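**Pinza de mano Promen - dedos de repuesto y aviso sobre el cierre**

Vendo esta pinza desde agosto y me encanta, pero antes de que la metáis en el carrito os cuento lo del fallo, que ya me han llegado correos (¡y con razón!). En 26 de las 653 unidades del primer lote los dedos se quedan abiertos aunque aprietes el gatillo a fondo. Yo me di cuenta en el banco, practicando con una regleta, y al principio le eché la culpa al cable.

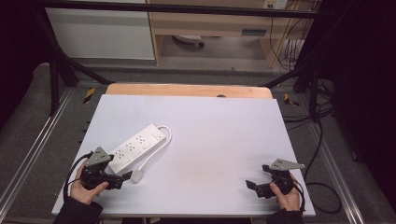

Pues no era el cable. Era el firmware de la placa Hirose, que tras un rato de uso pierde la posición cero y cree que ya ha cerrado. Lo malo es que a veces se acuerda de golpe y cierra con toda la fuerza - a mí me pilló un nudillo, nada grave, pero duele. 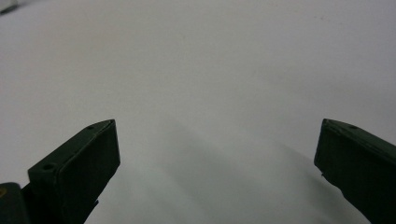

Si os pasa, soltad el gatillo, desenchufad la pinza y no metáis los dedos entre los suyos hasta que esté sin corriente. Luego cargáis la versión 94 desde la página de Nenwood y calibráis otra vez, con la pinza abierta del todo y sin nada delante. Los tornillos de los dedos no hace falta tocarlos, de verdad, que alguno ya me los ha pasado de rosca.

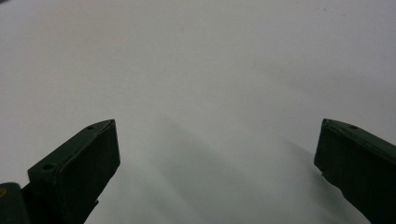

Akihiko Takagi me escribe que a él le volvió a fallar después de actualizar, y que solo se le arregló al repetir la calibración dos veces seguidas. Lo he probado y tiene razón, así que hacedlo dos veces. El juego de dedos de repuesto sale del almacén de Flistton, y el cambio de las unidades afectadas lo pago yo.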